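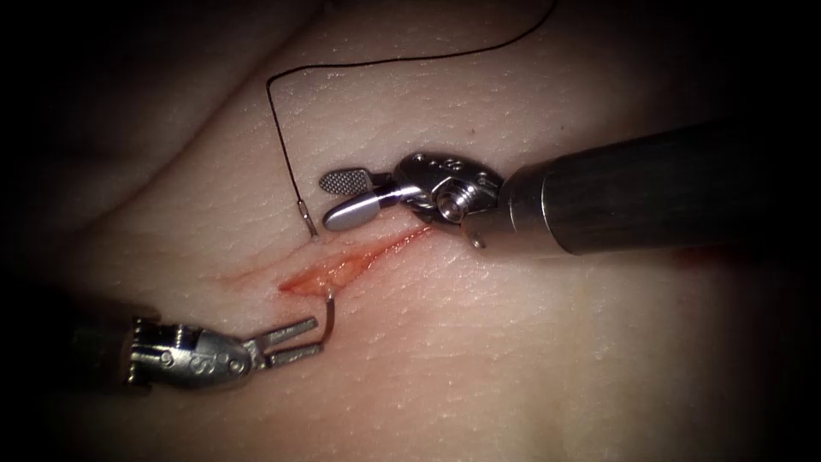 Short diagonal cut between two instruments.

Looking after gig leads and cables

Coil every lead over and under, never round the elbow. Tie it with a strip of hook-and-loop tape and hang it on a wide peg. A thin nail puts a kink in the jacket.

Wipe leads down after a show with a cloth wrung out in warm water and a drop of washing-up liquid. Keep the cloth away from the plugs. For gaffer tape residue, use a little white spirit, leave it 3 minutes, then wipe again.

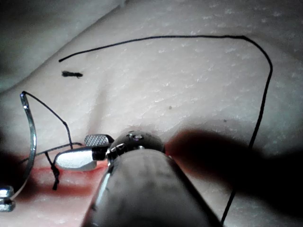 Dumonmont Music Club – Stage and Workshop Team

Crackling jacks usually need cleaning. Put contact cleaner on a cotton bud, turn it inside the socket and let it dry before plugging in.

Label both ends of each lead with its length. We keep seven long ones in the Gondetti case and the short ones in the Prins drawer.

Contact the workshop team | © Dumonmont Music Club | Back to top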